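Dalaten grasp transfer results: frequently asked questions

Last updated: September

What is being claimed?
That a policy trained only on hand-held gripper recordings, with no robot in the loop, can pick up household objects on a real arm. The Dalaten write-up puts this more strongly than we would. We ran our own version at Ullville and got something weaker.

How much data did you use?
300 recorded grasps, collected in 6 homes. Dalaten used far more and doesn't say how many were thrown out. We'd like to see that number.

Did it work?
Sometimes. Boxes and mugs were fine. Flat round things, meaning lids, plates, pot covers and anything else you have to take by the edge, were bad. Of the objects in our test set, 26 were ones the policy had never met, and nearly all the trouble was there.

Isn't that just a shortage of training examples?
Maybe. People say that about every failure in this field and it can't be checked until somebody pays for more examples. We added some 6 extra hours of round objects and the failures moved around without going away. The arm stopped missing the rim and started closing too low on it.

Why compare with Dasmont at all?
Dasmont is a teleoperation baseline, so its recordings come from the arm itself. It costs more per grasp and it's slower. It also beat us on every flat object. A paper that leaves out a teleoperated baseline isn't telling you much about whether the cheap method is good enough.

Does the rug, the lighting or the furniture matter?
More than we expected. We trained once with every home included and once with each home held out in turn. The held-out scores dropped a lot. Anyone reporting a single average over homes the policy has already been in should be asked for the other figure.

What does a recorded grasp look like?
A person closes the jaws on the object while the camera on the tool records. For discs we asked for edge-on grasps with a jaw block on each face, and that is the case the policy copies worst.
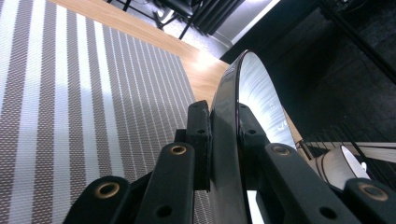

One reader wrote in to say that we're blaming the wrong thing: the human hand feels the disc start to slip and corrects for it, none of that reaches the video, and no amount of extra footage will put it there. Fair point. We don't have a force sensor on the tool, so we can't rule it in or out. We'd only add that Dasmont had no force data either and still did better.

Will you add force sensing?
It's being discussed with the Urban group, who have a sensor that might fit. No date. Please don't cite this answer as a plan.

Can I have the data?
The grasps, yes. The held-out splits too. The trained weights are not being released until we understand the low-closing problem, and you shouldn't want them before then.

Should I use this method?
For boxes, go ahead. For anything flat, run your own held-out test first and don't go by our numbers or Dalaten's.

14 comments | 9 shares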